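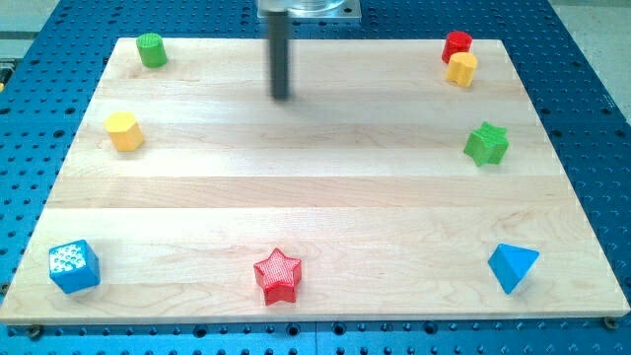

와인셀러 온도 편차 측정 기록

18/8/20

목적: Nandel 소형 와인 쿨러(2구역형)의 상단과 하단 온도 편차 재측정. 6월 측정분은 하단 센서 고정 불량으로 폐기함. 이번 건은 Bandara 측 납품 전 확인용이며, 결과는 Kristof Dewulf에게 전달 예정.

조건
설정값 상단 8 ℃, 하단 14 ℃. 실내 24 ℃, 항온실 습도 제어는 하지 않음. 선반은 전부 끼운 상태. 병은 보르도형에 물을 채워 코르크로 막은 것만 사용했음. 부르고뉴형은 어깨가 선반 레일에 걸려서 제외. 열전대는 T형, 병 안 중심부에 하나, 선반 위 공기 중에 하나씩 설치. 기록 간격 60초.

설치 메모
열전대 선은 문 하단 힌지 쪽으로 뺐다. 지난번처럼 상단으로 빼면 가스켓이 뜬다. 종이를 끼워 당겨 보니 네 변 모두 저항이 있었음. 병 넥 쪽은 실리콘으로 밀봉했고 경화 시간 때문에 오전은 그대로 지나감.

1차 운전
107분 시점에서 상단 공기 온도가 설정값에 도달. 병 중심부는 예상대로 한참 뒤처졌다. 하단 구역은 먼저 안정됐으나 압축기가 멈출 때마다 뒷벽 쪽 공기 온도가 1.2 ℃ 올라갔다가 복귀함. 병 중심부에서는 이 변동이 0.1 ℃ 이하로 나타나 보관 성능상 문제로 보지 않음.

상단 앞쪽과 뒤쪽의 차이는 1.9 ℃. 사양서 기준(2.0 ℃ 이내)에 들어오기는 하지만 여유가 거의 없다. Freya Rowbotham은 팬 덕트 토출구가 맨 위 선반과 너무 가깝다는 의견. 맨 위 선반을 한 칸 내려 보기로 했음.

2차 운전
선반 위치만 변경하고 나머지 조건은 동일. 앞뒤 차이 1.3 ℃로 감소. 대신 두 번째 단의 병 간격이 좁아져 라벨이 윗선반 밑면에 닿는다. 실사용자는 싫어할 것 같음. 덕트에 가림판을 대는 안이 더 나을 수 있으나 도면이 없어 보류. Ubaldo Gentile에게 도면 요청함.

습도
하단 상대습도 59 %. 물받이를 비운 상태에서 측정한 값이고, 물받이를 채운 조건은 아직 안 했다. 습도계는 교정 유효기간이 다음 달까지.

진동
선반 중앙에 가속도계를 붙여 측정. 팬 회전수는 3000 rpm으로 고정. 압축기 기동 직후 피크가 한 번 있고 그 뒤로는 낮게 유지됨. 나무 선반이 철제 선반보다 고주파 성분이 작았는데, 가속도계 부착 방법이 서로 달랐으므로(나무는 왁스, 철제는 자석) 비교 자료로 쓰지 말 것.

문 개방 시험
30초 개방 후 닫고 복귀 시간 확인. 상단 공기 온도 복귀까지 11분, 하단은 6분. 세 번 반복했고 편차는 1분 이내. 병 중심부는 변화 없음으로 기록.

문제점
4번 채널에서 간헐적으로 값이 튄다. 커넥터를 다시 조인 뒤에도 두 번 발생. 열전대 자체보다는 로거 입력단 쪽이 의심됨. 4번 채널 데이터는 평균에서 제외했고 원본 파일에는 남겨 두었음. 로거는 Grirano 프로젝트와 같이 쓰는 것이라 교체하려면 Gilmar Bragança와 일정 협의 필요.

남은 작업
물받이 채운 조건에서 습도 재측정
4번 채널을 예비 채널로 옮겨 상단 뒤쪽 다시 기록
철제 선반 진동은 왁스 부착으로 통일해서 재측정
실내 32 ℃ 조건은 항온실 예약 후 진행
부르고뉴형 병은 레일 간격 치수만 먼저 재서 표에 추가

원본 데이터는 공유 폴더 Kosolside 아래에 올려 둠. 1차와 2차 파일의 시각이 로거 시계 오류로 9분 늦게 찍혀 있으니 합칠 때 보정할 것.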